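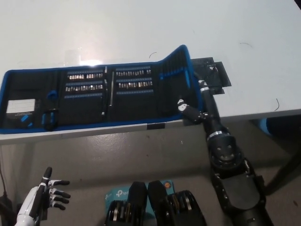
Case open on the bench, bit panels and blue-edged flap.

Ticket 177 – Rekby bit case, blue zip
Opened by: Lâm Sầm
Status: waiting for part

Fault: slider jams at the corner nearest the hinge fold when closing. Opens normally. First noticed in December. Case bought from Domis with the small bits already fitted.

11:17 – Emptied the pockets and closed the case. Slider runs the full length. Teeth and tape look sound.

11:25 – Refilled both bit panels, two rows each. Closes.

11:40 – Put the long metal driver piece back along the fold between the bit panels. Jams at the same corner. Repeated with the piece pushed down by around 11 mm: closes, but with force.

11:51 – Rubbed Piver dry wax on the teeth. Less drag, same jam.

Finding: the long piece creeps up the fold and bears on the zip tape. The zip itself is not at fault.

Workaround: seat the long piece low before folding, close the upright panel last. Do not pull the slider past resistance.

Next: ask Gerlach for a tighter elastic loop, 17 mm. Spare bits can stay in. Ticket stays open until the loop is sewn in.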